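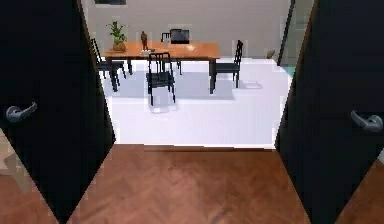
*Short fiction / The Service Desk*

The Rundiveck had been stopping at the dining room threshold for 11 days by the time they gave me the job. Fendeck's notes said the fault was cleared. They had said so after the first visit and again after the second, in the same words, with the same spelling mistake.

I did it from the depot in Clirkeck, where you work on the copy of a house before you're let near the house. The copy had come from Sundqvist. It had the dark doors and the parquet, and past the strip the white floor so bright you wanted to squint at it. I had my doubts about that floor. I have never been in a house with a floor like that, and I've been in a lot of houses.

The procedure is simple enough. You load the room, you load the machine's settings, you let it drive up to the doors and you watch the log. With the factory settings it went through every time. With the settings pulled off the real unit it stopped short, waited and asked for help. Fendeck's fix had been to swap the settings back to factory, which made the log clean for an afternoon. Then the machine relearned whatever it had learned and stopped again.

I went through the numbers on my lunch. The floor sensor's lower limit had crept up by 14. That doesn't sound like much, but it meant that when the wood turned to white the machine read a drop. It thought it was at the top of a stair. You could argue it was being sensible. I wouldn't go through a door either if I thought there was nothing on the other side.

What I wanted to know was why the limit moved. A setting doesn't creep by itself, whatever the manual says about "natural adaptation". I have read that chapter twice and I believe less of it each time. So I set the limit back, locked it, and ran the whole house from the doorway to the kitchen, with the arm profile loaded, to see what else had been adapting while we weren't looking.

The threshold was fine. It rolled over the strip, went wide of the chairs and carried on. I should have logged off then. My shift ended at 5 and the heater in the depot goes off with the lights.

But the kitchen run is where they do the reach check, and the reach check had a tick beside it from both earlier visits. I don't trust a tick. I cleared it and started again from the potato.

It came up short on the potato. It came up short on the knife by the same amount, and on the green cup, and when it got to the pliers it closed on air a little to the sink side of the red handles. Every miss leaned the same way. The arm wasn't worn. You'd see scatter if it was worn. Somebody had told the machine that it stood slightly to one side of where it stood, and it had spent 11 days bending every other setting to make that true, the floor sensor included.

I put the figures in a message and sent it off with a still of the counter as I'd left it, so there could be no argument about which layout I'd used.
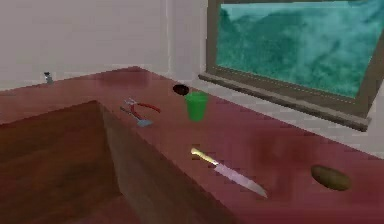
Sundqvist wrote back that the base offset was entered at installation and could not be wrong, as installation had been signed off. If the reach was out, the message went on, it was most likely the copy, and would I please confirm the factory settings had been restored.

I read it standing up, with my coat on. Then I opened the installation sheet, which I'd been meaning to do since morning and hadn't, as it was signed and I'd assumed a signed sheet had been read. The offset was there. It had a minus sign in front of it. On the line below, in the box for the check measurement, someone had typed the same number without one.

I took the minus sign out. I put the floor limit back on automatic too, which felt like a stupid thing to do, and set the whole run going overnight – doors, table, counter, back to the doors – with the log open.

In the morning the limit hadn't moved. The arm had closed on the potato at every pass.

That was the copy, of course. The real one was still parked at its doors, and I had a van booked for 2. I printed the sheet, circled both numbers and packed the long tape measure. I wasn't going to take the copy's word for it either.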